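I watched Prirkari last night, finally, after Duygu Kırmızıgül had been on at me about it since April. She lent me the disc and I kept it on the shelf by the telly for months, behind a stack of thrillers I wanted to watch more. It's a slow film about a ferry crew, with subtitles, and I wasn't in the mood for that for a long time.

The story is simple. Dinsa is a deckhand on a small river ferry that is going to be replaced by a bridge. The captain, a woman called Jullia, refuses to talk about it. She runs the same crossing every day and fills in the log in pencil, and the passengers get fewer. There's a subplot about some missing fuel which I thought was going to turn into a crime story, and it doesn't. It gets dropped after the first half hour or so and is mentioned once more near the end.

I liked the first part a lot. The crossings are shot from the same spot on the deck each time, so you start to notice small changes, like a different dog on the bank or the tea urn having moved. There's hardly any music. You get the engine and the water and people talking over each other, and the subtitles only bother with whoever matters, so I expect I missed a few jokes.

The middle drags. There is a wedding on board that goes on far too long, and the groom is a character we've never met before and don't see again. I checked the clock twice. If I'd seen this in a cinema I might have gone out for a drink at that point and not minded what I missed. My sister, who watched it with me, thought the wedding was the best bit, so take that as you like.

The acting is good all round. The man who plays Dinsa hardly says anything for the first 30 minutes and you still know what sort of person he is. Jullia is harder to like. She's rude to everyone, including a schoolboy who has done nothing wrong, and the film never softens her up. I was glad of that by the end. There's a bit where she counts the day's takings in front of the bridge engineer, very slowly, coin by coin, and makes him wait for his ticket. It's the only time she smiles.

I won't give away the ending, except to say that the bridge does get built and you do see it, and the last shot is held for so long that I thought the player had frozen. I went back and watched that part again this morning with a cup of tea and liked it better the second time. The light is going and you can just make out a figure on the bank. I think it's Dinsa. My sister is sure it's the engineer.
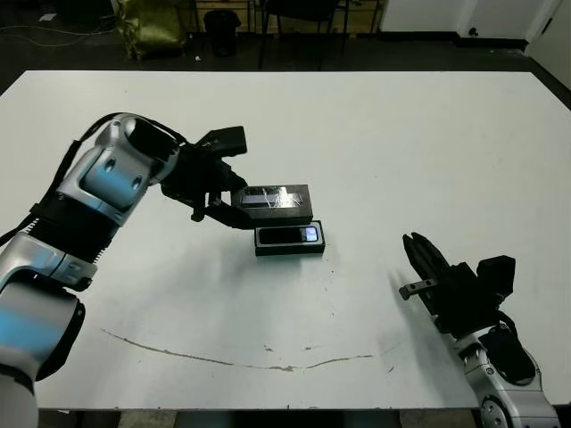 The disc itself is from Noso, a small label I'd only bought one film from before. They pressed 1000 copies of this one, and Duygu's is numbered in the 600s. The picture is very clean, a bit grainy in the night scenes, and the sound is clear enough that I could turn it down after the children had gone to bed. I do wish labels would think more about the boxes, though. A black lid with a glossy top, like the one on the big white table up there, shows every streak of white whether it's a scratch or part of the pattern, and I'd take plain card over that any day. Noso use plain card and it has come through a house move at Duygu's without a mark on it.

The extras are a mixed bag. There are 4 of them. The commentary is by Parvaneh Karimi and Ayantu Negussie, who both worked on the film, and it's worth your time if you like hearing how things were done. They spent nearly a week waiting for fog and then had to shoot without it. The interview with the editor, Yabsira Yilma, is short and a bit stiff. He does explain why the fuel story was cut down, and I felt better about it afterwards. There's also a trailer, which gives away far too much, and a short film from the same director that I haven't got to yet.

The booklet has an essay by Zewditu Bogale on river films. I read half of it on the bus and have already written down two more titles to look for. The disc goes back to Duygu at the weekend, and I'll probably buy my own copy if there are any left.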